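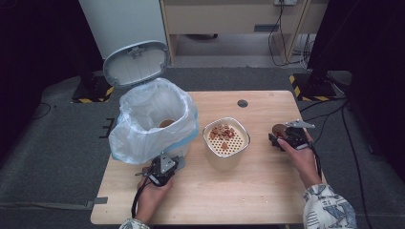 7/26/22

My hands are still buzzing a little from the grippers, so forgive the typing. I've been on the kitchen cleanup set all day, the one we call Barta, and I wanted to get it down before supper while I still remember what I was thinking.

The job is simple to say: food scraps go from the tray into the trash can, one gripper in each hand, over and over, and the recordings go to the model so it can learn to do the same. A person would do it with a swipe and a shake and be off to the couch. I have to pick up one piece at a time with jaws that have no feeling in them at all, and I've gotten oddly fond of it (I catch myself talking to the scraps, quite kindly). The brown lumps are all such different shapes, and every one wants to be held its own way. Some I could get on the first pinch. Others I chased around those little holes like peas on a plate.

We need 700 good examples before the training run, and we're at 558 as of tonight. I did 100 of those today, my best day yet, and only threw out 8. Two of the bad ones were my own fault for going too fast after lunch — I let go over the rim and the piece landed on the table. I wanted to keep them, to be truthful, because I picked it right back up and finished the job, and it seems to me a robot ought to see somebody fumble and carry on. The Barta notes say clean runs only for now, though. Recoveries get their own batch in October, and I've already put my hand up for it.

The lid was my other worry this week. In the Pleser set we started each run with it closed, and the model got so busy with the lid that it forgot about the food! For Barta it stays open from start to finish, and I think that was the right call. I do wonder about the bag. It settles and crumples differently every time I change it, and I used to smooth it down out of plain habit, the way my mother did. I've stopped doing that. Let it see all kinds of bags.

My wrists are sore, the right one more than the left. The cables pull a bit if I reach across, so tomorrow I'm going to stand a half step closer and keep my elbows in. Note to self as well: start with the small pieces while my hands are fresh, and vary which side of the tray I take from, since I drift to the top every single time.

The Mandau arms get their first try at it once the set is full. I'm as nervous as if I were sending a child to school — silly, I know. Soup now, and then an early bed.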